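## Guante de captura Grostden G-80

El folleto promete una puesta a punto de cinco minutos. En nuestro puesto nunca ha bajado de cuarenta, y casi todo se va en el cubo de marcadores: si queda flojo sobre el dorso, la posición baila y hay que repetir la calibración entera.

Ajuste primero la muñeca, después los capuchones de los dedos — en ese orden, diga lo que diga el manual — y deje holgura en el cable para estirar el brazo.

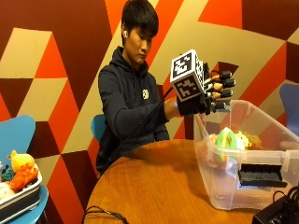
*Guante con cubo de marcadores, sobre el contenedor de peluches.*

Mantenimiento: paño seco en las caras del cubo y revisión del conector cada 80 sesiones. Drorberg recomienda 800; Sizwe Swanepoel cambió el primer cable a las 55, así que no nos fiamos de esa cifra.

Recambios: cable, juego de capuchones y cubo impreso. El «cubo reforzado» cuesta bastante más y no le hemos notado ventaja. Pedidos a Refilwe Tshabalala, almacén de Flinstead.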